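3.2 Temporary surfaces and mixed containers

In the interviews, most participants spoke first about shelves and cabinets, as if storage was only a question of furniture. When we walked through the rooms with them, we saw a different situation. Many small things did not live on a shelf at all. They stayed on a table, on a chair or in an open box, and some of them had stayed there for a long time. We call these places temporary surfaces, although the word temporary describes the intention of the people and not the real duration.

We made the visits in two shared workrooms, Kullow and Brorkmont. In both rooms we asked the people to continue with their normal activity and we did not ask them to clean before we came. The complete record has 705 entries. One entry is one object, or one group of objects which the people themselves treated as one thing (for example, a bag with screws). For every entry we wrote the kind of surface, the neighbors of the object and the answer to a simple question: where should this thing go at the end of the day?

The first type is the cleared work table. A cleared table is not always a table without objects. Often one small item stays in the middle, and the people work with it or wait to decide about it. In Figure 4a a small white block with a pale grey base is on a black tabletop, while a light wooden table further back carries many assorted items. We found this pair of surfaces again and again – one table is kept free, and a second table pays the price for it.
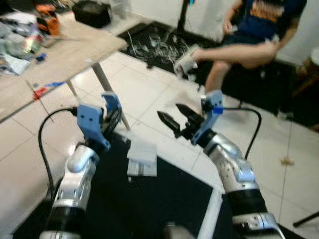
One participant at Brorkmont did not agree with our word "price". The full table, in this participant's opinion, was the more useful one: "If I put everything away, I will buy it again next month. On the side table I see it, so I know that I have it." The same person added that a clean table is pleasant for visitors, but a small part which is left alone on it is easy to push to the floor.

This comment changed how we coded the side tables. In the first version of our scheme, each object outside its planned place was counted as misplaced. In the second version we separated the objects which were forgotten from the objects which were left visible on purpose. The difference can't be seen from the object itself, and we had to ask. From the first 150 entries that we coded again in this way, 100 were left visible on purpose. We had expected a much lower number.

The second type is the mixed container. It is usually a box that came into the room as packaging and then stayed as storage. Such a box has no lid, or the flaps are always open, and it has no fixed position. It may be placed on a chair, because a chair is easy to bring near the work and brings the contents to a good height for the hands. The printing on the box gives little help to find something, as it tells about an earlier product and not about the present contents.

Mixed containers are filled from above, and this has a clear effect on the order inside. Flat and soft things, such as paper and plastic bags, go along the walls or over the other things. Small hard parts move down between them. When the people searched for a small part, they often first took out the soft things and put them on the nearest surface, and so a search in one box could produce a new temporary surface next to it.

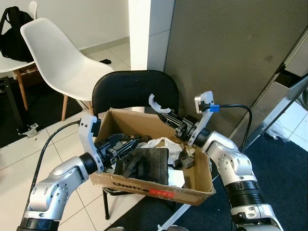 Figure 4b. Mixed container: open cardboard box with printed lettering "Ultra" on a black folding chair. Contents include a dark gray felt-like pad, a crumpled white plastic bag and black and dark gray plastic pieces.

We tried to describe the contents with the categories of the Cetitz list, which was made for household storage. The list worked well for drawers, where similar things are together. For mixed containers it was less suitable. The people explained the contents by time and not by kind: these are the things from the last job, or these are the things which nobody had an answer for. For this reason we added one category, "pending", and used it only if the participant could name a next step for the object.

Two limits should be mentioned. The visits ended in June, so we don't know how the rooms look in the winter months, when more work is done inside. Also, both rooms are shared by several people – in a room with one user, the question of who may throw away a thing is probably much easier. The following section compares our categories with the Fitzgerald scheme for shared rooms.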